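Can a machine do a chore yet? I keep getting asked, so a short thread. I work on the Sallitz project, where we try tabletop jobs in simulation before anyone buys hardware.

1/ The chore people ask for is always laundry or dishes. We're nowhere near that. What we work on is one arm, one table and an upright panel with a square fitting on the front.

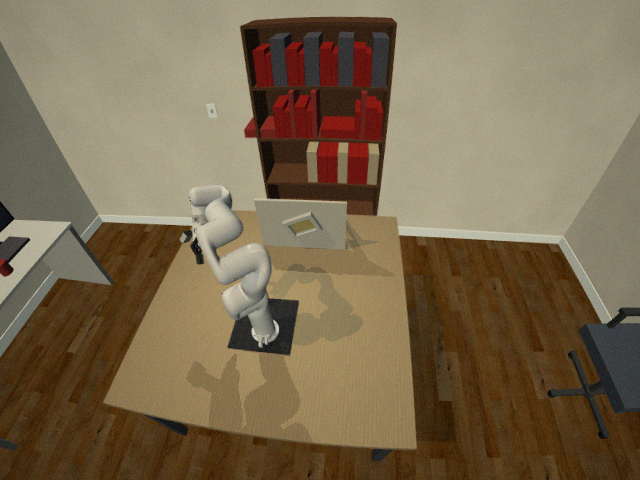
The simulated room. Arm on its base plate, panel toward the back of the table.

2/ The fitting sits at an angle on purpose. Nothing in my kitchen is square to the counter, so a policy that only copes with straight edges is no use to me.

3/ Numbers for our May batch: 200 runs in sim, 188 reached the square and stopped where they should. I would not call that a chore. It's the first two seconds of one.

4/ The misses are more interesting. 6 of them came from the arm picking an elbow pose it couldn't get out of. The rest were plain bad aim — the hand ended up beside the panel and the run timed out.

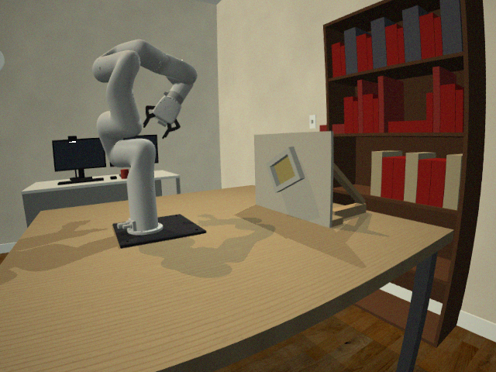
5/ Speed is the other problem. A run takes 40 seconds. I can wipe down a whole counter in that time and put the sponge away.

6/ Someone at Varnadow asked if this would carry over to their packing benches. Parts of it, maybe. Benches get bumped, light changes, people leave tape on things. Sim tables stay put.

7/ Ditongate went the other way and built a fixture for every part. It works fine until the part changes. For a shop floor that may be the right call. For a house it isn't.

8/ So, can they do chores? Fixed jobs in a fixed spot, yes, and they have for years. Tidying a shelf that somebody else messed up, no. I'd try one on shelves before I'd try one on laundry.

9/ Next up is the same task with the panel moved between runs. I'll post the count when it's done, good or bad.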